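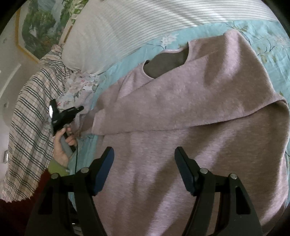
Do 165 folds of the same jumper count as 165 examples?

Asked Mar 5, 2024

We're recording jumper folding at home for a learning system, hand-held grippers, two of us on one bed. Fairweather (the people collating it) want 576 clips by June. I have 165, mostly sleeves across the chest first. My doubt is that it's one jumper on one bed, and all it will learn is my doona cover. Does anyone have proof that variety matters more than the count?

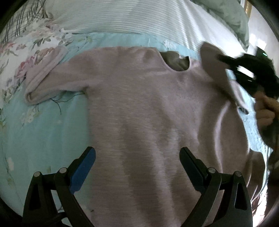 2 answers

Answer 1 (accepted)

I'd be doubtful too. We sent Storov 672 clips of towels and it still made a mess of any towel it hadn't met. My guess — and it is a guess — is that about half were near copies. Swap the garment every 4 clips, turn it around, start with it crumpled. Keep the fumbled grabs if you recover from them. Ask how they'll test it, and if they plan to test on your jumper, the score won't tell you much.

Answer 2

just do the number they asked for. we used Vusola and they never looked at ours anyway

Comment on answer 2: How would you know whether they looked?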